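Cilero Trail Camera review: seven months on a reserve boundary

Small mammals and ground birds are hard to survey by eye. Most of what we know about who uses the wet end of our reserve has come from footprints, droppings and the odd lucky sighting at dusk. A decent trail camera fills in a lot of that, and a poor one fills a memory card with waving grass. I bought the Cilero with our own survey money after two older cameras gave up over the same winter.

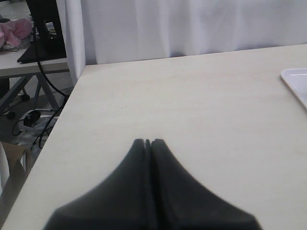

Pratik
Reserve warden and equipment reviewer

I have had the Cilero out since February, strapped first to an alder by the main ditch and then to a fence post at the edge of the reedbed. It has been moved three times and brought indoors once, when the ditch came over the path.

What you get

The box holds the camera, a webbing strap, a short USB lead and a folded sheet of instructions in very small print. There are no batteries and no memory card, so allow for both. It takes eight AA cells. Rechargeables work, but the battery meter reads them as half full from the start and stays there until they are nearly flat. I use lithium cells in winter and rechargeables from April onwards.

The case closes with a single clip on the side. It is stiff when new and needs a thumb and some patience with cold hands. The rubber seal has stayed in its groove, and I have found no water inside, even after the week of rain that finished off the old bridge. There was a little fogging behind the lens cover on two mornings in March. It cleared by about mid-morning both times and has not come back.

Setting it up

You set everything on a small screen inside the door. The menus are plain enough. Date and time come first, then photo or video, then the length of the clip and the gap between triggers. I settled on three photos per trigger with a gap of 30 seconds. Shorter gaps gave me long runs of the same moorhen.

There is a phone app. I tried it on the first day and have not bothered since. It only works when you are standing within a few paces of the camera, and by that point you might as well open the door. It does let you check the view without kneeling in mud, which some people will want.

Aiming takes longer than it should. The lens sees a narrower strip than I expected, and the sensor seems to pick up movement a little outside that strip on the left-hand side. The result is a fair number of pictures of nothing, where the animal has set the camera off and never walked into view. Turning the camera a few degrees to the left of where I wanted it solved most of this. If you are putting it on a narrow run or a gap in a hedge, set it at an angle to the path, so that the animal is in view for longer.

Results

Over the first full season on the ditch the card collected 2872 pictures. I sorted them over several evenings. A great many were grass, rain or me. Of the rest, the ones I was most interested in were the water voles, and 71 pictures were clear enough to log as certain. That is far more than we had from the whole of the previous year with bait rafts and walking the bank. The others included otter, fox, hedgehog, brown rat, a great many wood pigeons and one very wet stoat.

Daylight pictures are good. Fur has proper detail and the colours are close to life, perhaps a little cold under heavy cloud. Anything nearer than a metre goes soft, and for voles that matters.

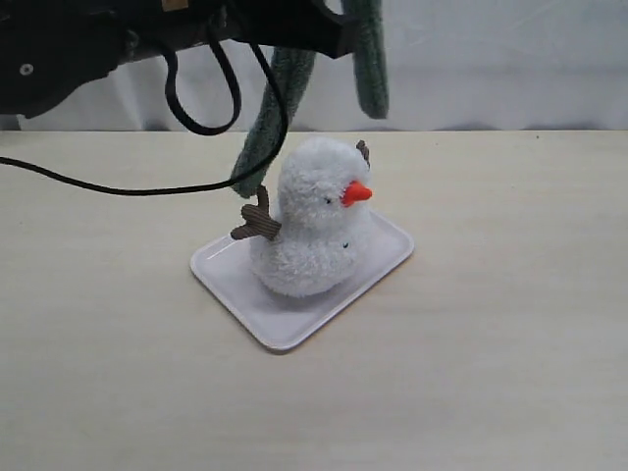

I ended up fixing the camera about a metre and a half from the feeding platform and accepting that the animals would be smaller in the picture. For something the size of a hare or larger you will not have this problem.

Night pictures are the weaker side. The flash is the no-glow kind, so animals do not seem to react to it, and I have long runs of a hedgehog feeding without once looking up. The price is grain. Beyond six or seven metres I can tell a fox from a badger by shape, but I could not pick out one fox from another. Moving animals blur. If you need to identify individuals by markings after dark, look at something with a brighter flash and put up with the odd startled animal.

Compared with the Emitz

We also have an Emitz, on loan from the neighbouring reserve, and I ran the two side by side on the same post for a month. The Emitz is quicker to fire and caught the front half of animals where the Cilero caught the back half. Its night pictures are cleaner too. On the other hand it used up a set of batteries in under five weeks, and the Cilero was still going on its first set when I swapped them out of caution. It also costs a good deal more. For a busy spot near a road or a hide, where you can visit every week, I would take the Emitz. Our reedbed post is a 40-minute walk in boots, and the Cilero suits it better.

The strap

The strap supplied is poor. The buckle slips when the webbing gets wet, and by the second week the camera was pointing at the ground. I replaced it with a Pruitt ratchet strap meant for roof racks, and the camera has stayed put. There is also a standard tripod thread underneath, which fits a screw-in tree mount. There is a hole for a cable lock, and I would use it anywhere near a public path.

Problems

It froze once, on a Wednesday in May, with the card nearly full. Taking the batteries out and putting them back brought it round, and no pictures were lost. The clock had gone back to its factory date, so check this after every battery change or your records will be no use. I now photograph my watch in front of the lens each time I visit.

The makers say it accepts any card up to 128 GB. One of mine was refused until I had formatted it in the camera.

Would I buy another

Yes, for daytime work and for places that are awkward to reach. I have asked for 2 more for the autumn, one for the badger gate and one for the pine belt. I would not choose it for bats, for anything very small at close range, or for telling one animal from another at night.

Good: battery life, weather sealing, daylight detail, no visible flash
Less good: strap, soft close up, grainy at night, clock resets

Rating: 7 out of 10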